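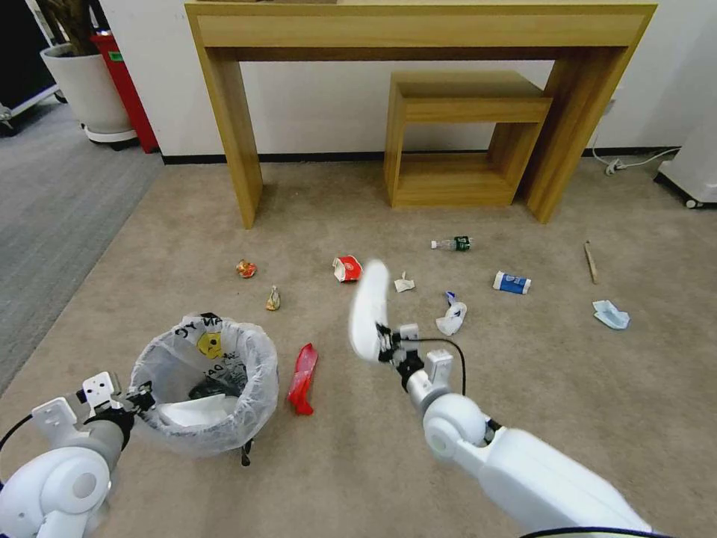
Watching it tidy a carpet was far better than any amount of arm-waving at a slide show, said one member before the meeting had properly got going, and could the next visit please be just as hands-on? There was a lot of agreement round the room, so item 4 was taken first and the usual order of business was picked up afterwards.

NULLOW SCIENCE CLUB
Minutes of the monthly meeting, June 2019

4. Report on the visit to the Firura open day

The club had 46 people on the trip, counting family and guests, our biggest turnout for an outing so far. The coach left Nullow on time and we were let into the Khan Building a little early, so there was time for tea before the first talk. Members wished to record their thanks to everyone at Firura. They were generous with their time, they answered the children's questions as seriously as the grown-ups' and they didn't seem to mind being asked the same thing by three different people in a row!

The day was made up of a short talk, a walk through the workshops and then the demonstration of Huvari, the two-armed tidying robot, and this last part is what most of the discussion was about. Litter had been put down on the carpet and Huvari was left to pick it up and put it in a bin. We were taken in as groups of eight. Some felt this was a bit small and meant a long wait, but those at the back of the queue said it was worth it to have a clear view and be able to ask things as they came to mind.

The following points were made:

Speed. It is slower than a person, and the Firura people said so cheerfully before anyone else could. Several members had come expecting something jerky and were surprised how smoothly the arms moved. Others pointed out that slow is no great trouble if you are out at work while it is being done.

Choosing what to pick up. There was a lively exchange on this. A bottle and a scrap of paper need to be gripped quite differently, and thin flat things on carpet were said to be among the hardest. One of our younger members had asked what it would do with a piece of Lego. The reply was that it would probably need telling, and that deciding what counts as rubbish is a harder question than how to lift it. This went down very well and was still being argued over on the coach.

Noise. Quieter than a vacuum cleaner, by general consent. No readings were taken.

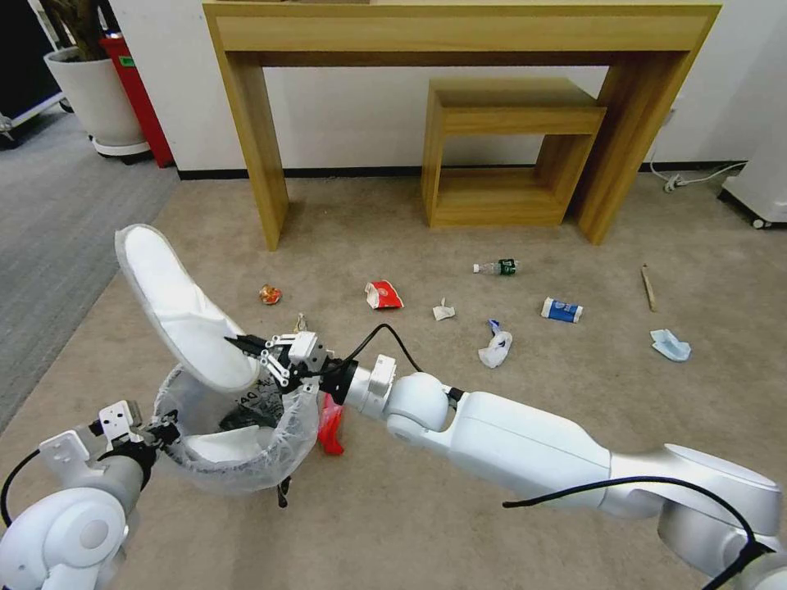 The display for the library was discussed next. We have the use of the long board by the entrance until the end of the school term and would like to fill it with the Huvari visit. It was agreed that the board should be aimed at people with no background in the subject, with short captions in large type and a separate sheet for anyone wanting more. The main panel should be about two arms sharing one job, as this was what most visitors talked about afterwards. The moment with the right gripper over the open bin and the bit of red plastic beneath it makes the point nicely, as the other arm appears to be keeping the bin steady, and a child could try the same thing at home with one hand behind their back to see how much harder it gets. A suggestion that we provide a bin and some clean rubbish for this purpose was warmly received and will be put to the library.

It was also agreed that the display should say plainly that this was a demonstration and that Huvari is not something you can buy. Quite a few neighbours have asked already.

Wording for the caption on grippers was passed round. Members preferred "fingers" to "end effectors" by a large majority, with one person holding out for both. Both will appear on the separate sheet.

There followed a longer talk about what the club might do itself. The idea of building a simple arm over the winter has come up before and been left each time for want of space, but after the open day there is a good deal more appetite for it. The feeling was that we should start with a single arm fixed to a table and one light object to lift,
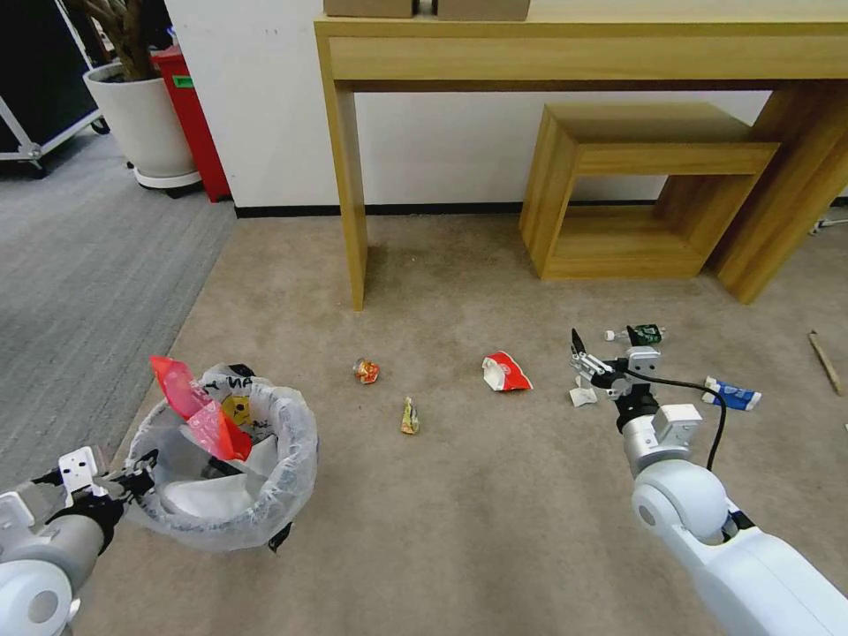

and leave anything to do with floors, bins or a second arm for another year. Even so modest a machine would teach us plenty. Members who had spoken to the Firura engineers reported that they had been advised to spend more time on the gripper than on the motors, to keep the cables tidy from the beginning and to expect the first version to drop things. One member has an old pair of kitchen tongs which might do for a trial gripper, and was encouraged to bring them.

Agreed: a small working group to meet before the next meeting and bring back a drawing, a parts list and a rough idea of cost.

5. Money

The accounts to the end of May were tabled and accepted. The balance stands at £2248, with the coach still to be paid for. Tickets for the trip covered most of that bill. It was proposed and agreed that the remainder should come out of general funds, and that a further sum should be set aside for the winter arm once the parts list has been seen. A question was asked about whether the raffle would be held again. It will, though with fewer tins of fruit.

1. Minutes of the last meeting

Taken as read. One correction: the talk on bridges was the second in that series and not the third.

2. Matters arising

The projector lamp has been replaced. The missing extension lead has been found behind the piano.

3. Letters and messages

A message had come from Firura hoping we had all got home safely and offering to send a speaker in the autumn. Accepted with enthusiasm. We are to suggest dates and a topic, and the following were put forward from the floor: how a robot sees things that are see-through, what happens when it gets something wrong, and whether it could ever cope with a teenager's bedroom. All will be passed on.

A letter from the allotment society about the shared noticeboard was read out. We are happy with what they propose.

6. Any other business

A member asked for the club's thanks to be sent to the coach driver, who waited while a water bottle and a cardigan were fetched from the Khan Building. Agreed.

Would anyone who has good pictures or notes from the open day please hand them in before the library board is put up. Drawings by the children would be especially welcome, and there is already a very fine one of Huvari wearing an apron.

Next meeting: usual place and time. Tea from half an hour before.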